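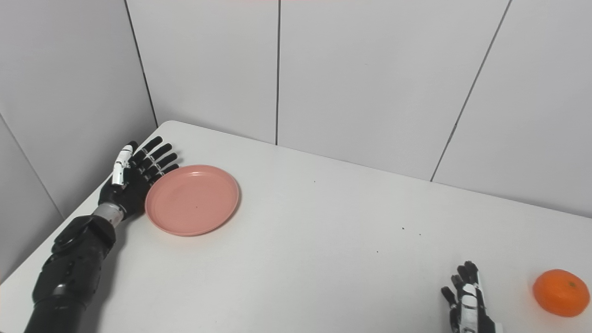
It was the smell of the oranges that Shona Tuhiwai had missed most, she told us, and she had been cross for the whole of the winter at having to take the 147 bus to Pornau to buy a bag of satsumas that hadn't been picked over by half the county first.

Tunddale market to stay open into the evening

By Angharad Humphreys
March
3 minute read

She need be cross no longer. The fruit and vegetable market at Tunddale, which came back into its old building last month after being away for more than 14 months, is going to keep its doors open later from now on, and anyone who works ordinary hours will at last be able to do their shopping on the way home.

Until now the stalls have packed up at four in the afternoon, as they did in our grandparents' time, when I suppose somebody was generally at home to go out with the basket. Under the new hours they will trade until seven, with the bread and cheese counters closing a little before that, at 6, so that the bakers (who are up at an hour I would rather not think about) can get to their beds.

Eighteen stalls were asked whether they wanted to try it. Most said yes straight away, a couple wanted to see how the first few weeks went, and the egg stall said it would depend entirely on the hens.

Amirhossein Rezaei, whose family has run Mahmoudi Fruit from the pitch nearest the side door for as long as I have been buying my own vegetables, is among the keenest. He has always thought the afternoon close was a pity. People would come hurrying up the hill at ten past four, he told me, with their work shoes on and their bags folded under their arms, and he would be putting the last of the pears back in the van. He would usually sell them something anyway, but it was no way to choose a pear. 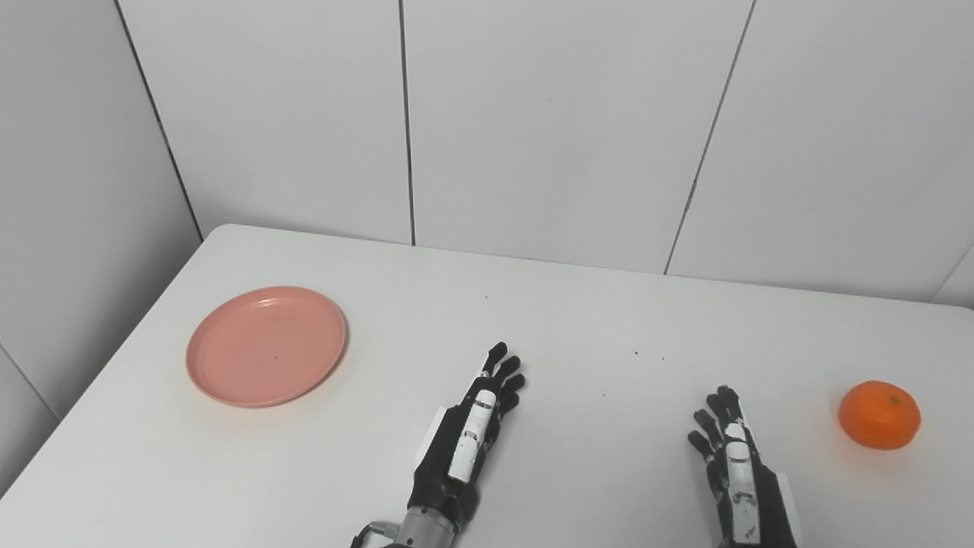 A white table against the pale wall panels.

The later hours will mean some small changes in what is on sale. Mr Rezaei plans to keep back part of his morning delivery so that the evening shoppers don't find only bruised things and parsley, and there will be smaller bags too -- three onions, a couple of carrots, a handful of mandarins -- for people who are cooking for one and have no wish to carry home a sack. I think this is a lovely idea, and I say so as someone who has thrown away a good many soft potatoes.

Grotetar, the café in the old weighing room, will stay open alongside the stalls and serve soup for as long as there is soup. Negin Bakhtiari does the cooking and says the pot will be made up from whatever the stalls have too much of, so there is no use in ringing up to ask what kind it is. Leek has been the answer for most of this month. She is hoping for peas by the time the clocks have gone forward and we have all forgotten what leeks taste like.

Not everybody is sure. Forough Jalali, who lives over the shoe repairer's on the corner, stopped me outside to say that she likes the market very much but also likes her quiet teatimes, and that the crates make a fearful racket on the cobbles. The stallholders have agreed to load up at the back, on the river side, and to leave the metal trolleys until morning. Mrs Jalali says she will see about that, and I promised her I would come back and ask.
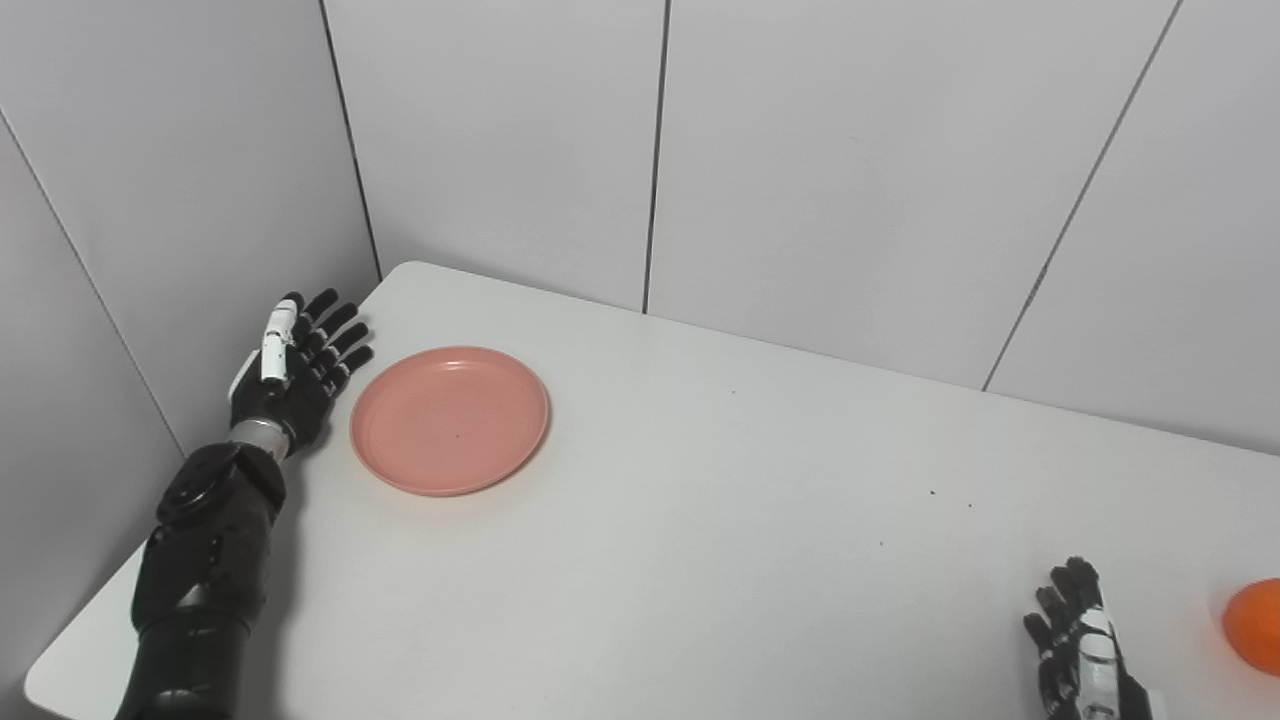

Getting there

The side door on the hill will be the one to use after four, as the big front doors are heavy and let in the cold. The 147 stops at the bottom by the bridge, and the last one back towards Pornau goes at twenty to eight, which leaves time for soup if you aren't too slow over your cabbages. Parking in the yard is free once the afternoon deliveries are done.

Most stalls take cards now. The egg stall doesn't, and would be glad to have its boxes back.

The new hours begin at the end of the month and will be looked at again in the summer, when the light evenings ought to bring a few more people up the hill. If you have a view about them, there is a book to write in beside the café till -- the pen is on a string, and it does work if you shake it.

Contact the newsdesk | Copyright Tunddale News | Back to top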